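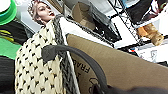
Unit 4: Changing the Presenter of a Long-Running Television Series

Course handout, Television Production and Scheduling
Instructor: Quang Vương
Issued September 22, 2026

Purpose of this unit

Students have so far considered the format as a document: the running order, the recurring segments, the rights attached to them. This unit considers the presenter, who is usually absent from that document and is nevertheless the element most viewers would name first. The main case is Zomgate, the consumer and travel series made by Trình for the broadcaster Jernau. A shorter comparison is made with the quiz Orkik, which changed its host in mid-series.

Terms used

Host-led format: a program whose segments were designed for a particular presenter and would need rewriting for another.

Format-led program: a program whose segments can be handed to a new presenter with only small changes to the script.

Handover episode: an episode in which the outgoing and incoming presenters both appear. It should be distinguished from a farewell episode, in which the successor is neither seen nor named.

Holding statement: a short text agreed in advance by the broadcaster and the production company, released if news of a departure becomes public before the planned announcement.

The Zomgate case

Zomgate had been presented by one person for 160 episodes when the departure was agreed. The contract allowed either side to withdraw at the end of a series, and both had signed a holding statement. The statement was not used. Jernau published the news through its own press office and named no successor for several weeks.

During that period the series producer, Henrike Kröger, had to decide how much of the next series could be prepared without knowing who would present it. Location filming was booked. Studio scripts were written in outline only, with links left open. Kröger later described this in a guest session for the course: "We wrote the questions and left the voice blank. The researchers hated it, and I think they were right to."

Two presenters were finally appointed in place of one. Students should note the practical effects of that decision:

- Studio links became longer, as two people need time to respond to each other.
- The opening segment, formerly a monologue, was rewritten as a conversation.
- Location reports were divided between the presenters, which shortened the filming period but raised travel costs.
- Rehearsal time increased to up to 4 days for each studio block.

Audience response

Jernau received 1,703 written comments in the period after the first new episode. The production team sorted these by subject. Of the total, 342 concerned the presenters directly; the remainder dealt with the opening segment, the music, the time slot and the items themselves. Written comments are not a sample of the audience - people who write in have chosen to do so - and they should not be cited in essays as evidence of general opinion. They may be cited as evidence of what the production team was reading when it planned the second half of the series.

Comparison: Orkik

The Orkik host left between recordings, with part of the series still to be made. The rules of the quiz were fixed, the question cards were already written, and the new host recorded the first program after a single rehearsal. The script changed very little. What did change was pace: contestants were given longer to answer, and one round was dropped from several programs to keep to the running time. A format-led program can therefore be altered by its presenter even when the paperwork remains the same.

Points for the seminar

1. Consider whether Zomgate was host-led before the change, and whether it is now.
2. Draft a holding statement of no more than four sentences. It should contain no reason for the departure and no forecast about the successor.
3. Compare the cost of a handover episode with its likely value to the schedule. Scheduling notes from Unit 3 will be needed.

Reading and submission

The production file for Zomgate is held in the department library and may be consulted but not borrowed. The guest session with Henrike Kröger is available as a transcript. Holding statements are due in the second week of October and should be submitted on paper at the start of the seminar. Late work is governed by the rules in the course guide.

Related course materials

Unit 2: Reading a Format Document
Unit 3: Building an Autumn Schedule
Unit 5: Press Offices and Program Publicity
Unit 6: Repeats, Compilations and Archive Rights
Seminar guide and essay rules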